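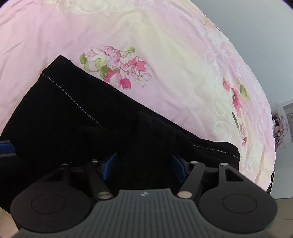 Pink blossoms, green leaves and a length of black: the bedspread in the back bedroom at Ullarthorpe.

Aliki Stefanou would like it known that she did not choose the bedspread.

"I'm putting that on the record first," she says, pouring coffee in the hallway, where the coffee lives for reasons of plug sockets. "It came with the house. I was going to get rid of it in May. Then I slept under it, and now I'd fight you for it."

Stefanou runs Ullarthorpe, a guesthouse with 25 beds and, by her own estimate, enough linen for a small navy. She bought it from the Janevski family, who had run it for most of her adult life and who left behind the furniture, the kettles, a drawer of keys that fit no known lock, and the bedding. The bedding was the problem. The Janevskis had liked flowers. They had liked them on curtains, on lampshades and above all on beds.

"You'd open a closet and it was like being hit with a garden," she says.

Her plan was white. White sheets, white covers, a gray throw across the foot if she was feeling reckless. She had priced it up with a supplier called Benditz and got as far as a quote of $2,000 for the first few rooms, which she describes as "the most expensive nothing I've ever looked at." The samples came in a flat box. She laid one out and went off to make lunch, and when she came back she thought somebody had stripped the bed.

So she called Dragica Softić.

Softić is a housekeeper of the old school, meaning that she has opinions about corners. She trained in hotels, left hotels, and now goes from one small guesthouse to another putting their bedrooms in order, for a fee she won't discuss and a lunch she will discuss at length. She sits on the only chair in the back bedroom while we talk. Sitting on the bed is not permitted.

"Aliki wanted me to tell her it was ugly," Softić says. "I told her it was pink. This is a different complaint."

What won her over was the printing. The bedspread goes from pink to cream and back to pink, and the flowers are put where you'd look for them, a cluster here, a spray of roses over there, with a pale lacy pattern running down one side. "Somebody sat and thought about where the roses should go," she says. "With the white ones from the box, what did anybody think about? They thought about the box."

She has a method, and I am taken through it whether I like it or not. Every cover in the house gets laid out on a bed in daylight. She walks around it. She does not touch it for a while. Then she puts something dark across it, in this case a piece of soft black cloth she brings with her from job to job, and stands back again.

I ask what the black is for.

"Lint," she says. Then, after a pause in which I am invited to feel foolish: "Also for the eye. You look at pink for an hour, you stop seeing pink. You put the black down and the pink wakes up. And after, you look at the black and you see what the pink has left on it. A cover that sheds, I don't keep. The guests go home in their good dark trousers looking like they slept with a sheep."

Stefanou confirms that there had been a complaint about exactly this. It concerned a different cover, a tufted one, now retired. The guest had been on the way to a funeral.

Of the flowered covers the Janevskis left, 3 went straight to the rag pile and 2 are what Softić calls "under observation." The pink one passed. It has creases, which she doesn't mind, or says she doesn't. I catch her looking at them several times.

"Creases are from living," she says. "If I want flat, I look at the wall."

They disagree about washing. Stefanou would like to put everything through the big machine on the same setting and be finished by noon. Softić believes in cool water, very little soap and a line outdoors. They have reached a compromise, in which Stefanou uses the machine and Softić isn't told. It had held up well until this interview.

"Which setting?" Softić asks.

"Gentle," says Stefanou.

"There is no gentle on that machine."

"There's a picture of a feather."

Softić writes something in a small notebook.

They also disagree about pillows. A sales rep from Ollus has been in touch with Stefanou regarding decorative ones, the kind guests throw on the floor at night and trip over before breakfast. Stefanou is tempted by a green, to pick up the leaves. Softić thinks a bed with flowers all over it has been given enough to do. The matter is still open, and both of them lower their voices when it comes up, as though the bed might hear.

The guests, as far as Stefanou can tell, like the room. One asked where she could buy the same cover and was told, truthfully, that you have to buy the guesthouse. Another wrote in the visitors' book that it reminded him of his grandmother's, and underlined it. Stefanou spent some time trying to decide if this was praise.

"He booked again," says Softić, getting up from the chair and going to have another look at the creases. "His grandmother had a good bed."

Ullarthorpe is open for bookings through the winter. The back bedroom can be requested by name, and the name, Stefanou admits, is the Pink Room. She didn't choose that either.

September 2025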